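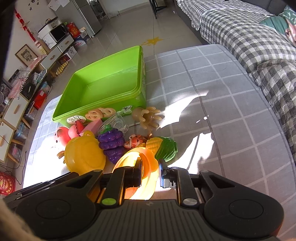 Wanted: two people to help with the Trarcombe gripper build

Part-time, paid, September start

We are building a low-cost hand-held gripper and the software that goes with it, out of a shared workshop in Trarcombe and the homes of the people taking part. The gripper is held and worked by a person. The recordings are then used to teach a small bench arm to do the same tidying jobs: picking up toys, putting them in a box, clearing a floor mat.

The project was started by Gisela Sepúlveda and Alun Pritchard, who still do most of the mechanical work between them. We now need one person for the build side and one for home sessions.

Role 1: Workshop builder

You would assemble grippers, repair the ones that come back and help us settle the next version of the jaws. The current tips wear at the leading edge and the fixing works loose after long use. Alun has drawn three replacements and none has been properly tested yet.

The work includes:
Printing and cleaning up parts
Wiring and checking buttons
Fitting and aligning jaws
Keeping the parts drawers in order and the build notes up to date

You should be comfortable with hand tools, a soldering iron and a 3D printer. You don't need a degree or any experience with robots. Someone who mends bikes, clocks or radios would probably pick it up quickly. Please be willing to write down what you did, including when it went wrong.

Role 2: Home session recorder

You would use the gripper in your own home, or in another household by arrangement, and record short tidying tasks. Most of the objects are play food and other small toys, with an open storage box to put them in. Plastic bowls and cups are useful too, as the arm still handles rims badly. We would like ordinary rooms with ordinary furniture in them, so please don't clear up specially.

The work includes:
Laying out objects on a mat or bare floor
Picking up and placing them, one at a time, at a steady pace
Changing the layout between runs
Noting dropped objects and failed grips in the log
Sending the recordings to Lamduan Khamphan at the end of each session

The gripper gets heavy after a while and much of the work is done kneeling or bending. Take breaks when you need them. Anyone else living in the home has to agree before we start, and we will ask you to put away letters and anything with your address on it.

Hours and pay

Both roles are 2 sessions a week. The builder is paid £900 a month. The recorder is paid £300 a month, as the sessions are shorter and can be done at any time between 8am and 8pm. Both run until the end of February, with a chance of carrying on if the funding does.

We supply the gripper, the mat and a crate of toys. Travel to the workshop is paid from anywhere on the local bus routes.

Where

The workshop is the back half of the old Stuvwood joinery, up one flight of stairs. There is no lift – if that is a problem, tell us and we can set up a bench downstairs. Heating is poor in winter. Tea is free.

How to apply

Write to Gisela through the contact form on the workshop page and put "builder" or "recorder" in the subject line. Half a page is enough. For the builder role, tell us about something you have made or repaired, with a photo if you have one. For the recorder role, tell us what kind of floor you have and how much clear space there is.

We will ask a few people to come in for an hour and try the gripper – Asger Ragnarsson will be there to answer questions about the arm. Applications close in the middle of September.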